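3.2 The blue surface

Of all the decisions taken in setting up the Mostyn workroom, the colour of the work surface used up the most meeting time and the least evidence. Rees favoured white, on the grounds that everyone uses white. Kneath wanted green and would not say why. Blue was adopted after October, when Li pointed out that a blue covering was already in the store cupboard and had been paid for. 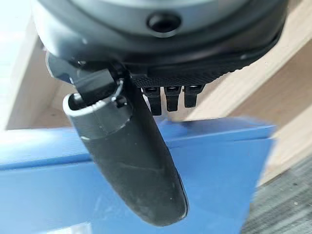

Figure 4. Blue surface, seen at close range.

Across 184 sorting sessions the covering did what was asked of it, namely very little. Small dark items were easy to pick out by eye. Navy socks were another matter, and 5 sessions had to be repeated after one of them went missing in plain view. We had budgeted for a replacement covering every 300 hours and never bought one, a saving which the Rindunby group (whose own surface is beige) have been gracious enough to call luck. Participants were not asked whether they liked the colour. Several told us anyway, and their remarks are collected in Appendix B.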